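3 Behälter und Füllgut

3.1 Bauform der Behälter

Für die Untersuchung wurden graue Metallbehälter mit geneigten Wänden verwendet, wie sie im Lager Trimberg seit mehreren Jahren für gemischtes Kleingut in Gebrauch sind. Die lichte Länge am Boden beträgt 440 mm. Die Wände öffnen sich nach oben, so dass der nutzbare Querschnitt mit der Füllhöhe zunimmt. Einsätze oder Trennstege wurden nicht benutzt.

Die Bauform geht auf einen Entwurf der Firma Riis zurück und war ursprünglich für Schüttgut gedacht, also für viele gleichartige Teile. Bei gemischtem Inhalt verhält sich der Behälter anders. Ein Gegenstand, der am Rand abgelegt wird, rutscht auf der Schräge nach innen, bis er auf den Boden oder auf ein anderes Stück trifft. Flache Gegenstände bleiben dabei oft mit einer Kante an der Wand stehen. In den Protokollen wird diese Lage als „angelehnt“ geführt und von der Lage „liegend“ unterschieden. Eine dritte Kategorie, „verkeilt“, gilt für Stücke, die Wand und Nachbarstück zugleich berühren und sich ohne Bewegung des Nachbarn nicht anheben lassen.

Vor Beginn der Aufnahme wurden die Behälter gereinigt, aber nicht überarbeitet. Gebrauchsspuren blieben bestehen. Auf einen Vergleich mit fabrikneuen Behältern wurde verzichtet, da im laufenden Betrieb praktisch keine solchen vorkommen.

3.2 Zusammensetzung des Füllguts

Das Füllgut stammt aus dem Sortiment des Versandhändlers Lenirow und wurde durch einfache Formkörper ergänzt. Die Auswahl folgt der Einteilung von Vachon in drei Gruppen: geschlossene Körper mit ebenen Flächen, Körper mit Aussparungen oder Vorsprüngen und biegsame Ware. Biegsame Ware (Beutel, Tücher, Handschuhe) wird erst in Abschnitt 5 behandelt, weil sich ihre Lage mit den hier verwendeten Kategorien nur unzureichend erfassen lässt.

Zur ersten Gruppe gehören Schachteln und Blöcke. Sie kommen auf einer ihrer Flächen zur Ruhe und verändern ihre Lage danach wenig. Zur zweiten Gruppe zählen unter anderem Klebebandabroller, Locher und Klammerspender. Ein Abroller hat zwar meist eine bevorzugte Standfläche, liegt im Behälter aber häufig auf der Seite. Seine Öffnung kann dann andere Teile aufnehmen, und beim Entnehmen wird gelegentlich ein Nachbarstück mit angehoben. In der Praxis des Lagers gilt er deshalb als unbeliebtes Gut für gemischte Behälter, obwohl er weder schwer noch empfindlich ist.

Insgesamt liegen 2278 protokollierte Ablagen vor. Jede Ablage wurde einer Gruppe, einer Lagekategorie und einer Zone des Behälterbodens (Rand, Ecke, Mitte) zugeordnet. Mehrfachablagen desselben Stücks gingen einzeln in die Auswertung ein, sofern das Stück dazwischen vollständig aus dem Behälter genommen worden war.

3.3 Oberflächen und Gebrauchsspuren

Neben der Lage der Gegenstände wurde der Zustand der Innenflächen festgehalten. Boden und Wände altern unterschiedlich. Der Boden nimmt den größten Teil der Stöße und der Schleifbewegungen auf, während die Wände vor allem dort beansprucht werden, wo Gegenstände abgleiten. Im Behälter von Abbildung 2 ist der metallene Boden matt und verschrammt; die Rückwand ist heller und glänzt stärker. Auf ihr finden sich rötliche Schlieren, deren Herkunft nicht bestimmt wurde.

Die Unterschiede in der Oberfläche sind für die Ablage von Bedeutung. Auf einer glatten Wand gleitet ein Gegenstand mit geringer Reibung ab, auf dem aufgerauten Boden kommt er schneller zum Stillstand. Dadurch sammelt sich ein Teil des Guts in der Randzone, unmittelbar am Fuß der Wand. Der freie Platz in der Mitte bleibt dann bei geringer Füllung ungenutzt. Steht ein zweiter Behälter direkt an, wie es auf den Arbeitsplätzen in Trimberg üblich ist, wird außerdem bevorzugt über die gemeinsame Seite hinweg umgelegt, und die zugehörigen Wände werden stärker beansprucht als die übrigen.

Abbildung 2: Grauer Metallbehälter mit geneigten Wänden, darin ein roter Block und ein Klebebandabroller. Links oben ein zweites graues Metallfach.

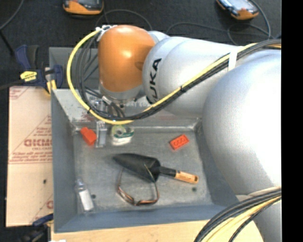 3.4 Abstand zwischen benachbarten Gegenständen

Für das Entnehmen eines Stücks ist der seitliche Abstand zu seinem Nachbarn oft wichtiger als die Füllhöhe. Zwei Gegenstände können den Behälterboden nur zu einem kleinen Teil bedecken und sich trotzdem gegenseitig behindern, wenn sie dicht beieinander liegen. Der Abstand wurde an der engsten Stelle und auf Bodenhöhe bestimmt. Bei Körpern mit überstehenden Teilen ist dieser Wert zu günstig, da der Zwischenraum weiter oben schmaler sein kann.

Bei Paaren aus einem Block und einem Körper der zweiten Gruppe zeigte sich eine deutliche Abhängigkeit von der Reihenfolge der Ablage. Wurde der Block zuerst abgelegt, blieb er in der Regel an seinem Platz, und der zweite Körper kam neben ihm zur Ruhe. In umgekehrter Reihenfolge lag der Block öfter schräg auf einem Vorsprung seines Nachbarn. Solche Lagen wurden als „angelehnt“ gewertet, auch wenn keine Wand beteiligt war. Die Kategorie ist an dieser Stelle unscharf, und für eine spätere Erhebung wäre eine Trennung zwischen Anlehnung an die Wand und Anlehnung an ein Stück sinnvoll.

Vachon schlägt vor, gemischte Behälter grundsätzlich von den Ecken her zu füllen. Unsere Protokolle stützen diesen Vorschlag für die erste Gruppe. Für Abroller und ähnliche Körper ist der Befund weniger eindeutig: In der Ecke berühren sie häufig beide Wände und gelten damit bereits bei einem einzigen Nachbarn als verkeilt.

3.5 Einschränkungen

Alle Behälter stammen aus einem Bestand und haben eine ähnliche Nutzungsdauer hinter sich. Ihr Alter ließ sich nur aus den Lagerlisten ableiten; diese weisen für die meisten Exemplare rund 4000 Umläufe aus, ohne zwischen vollen und leeren Umläufen zu unterscheiden. Ein Zusammenhang zwischen Umlaufzahl und Rauheit des Bodens kann daraus nicht berechnet werden.

Die Zuordnung zu den Lagekategorien erfolgte durch Sichtprüfung. Strittige Fälle wurden von einer zweiten Person geprüft und bei fehlender Einigung aus der Auswertung genommen. Eine Vergleichserhebung mit den flacheren Kunststoffbehältern von Rornano ist vorbereitet. Da deren Wände nahezu senkrecht stehen, entfällt dort das Abgleiten, und die Randzone muss neu festgelegt werden.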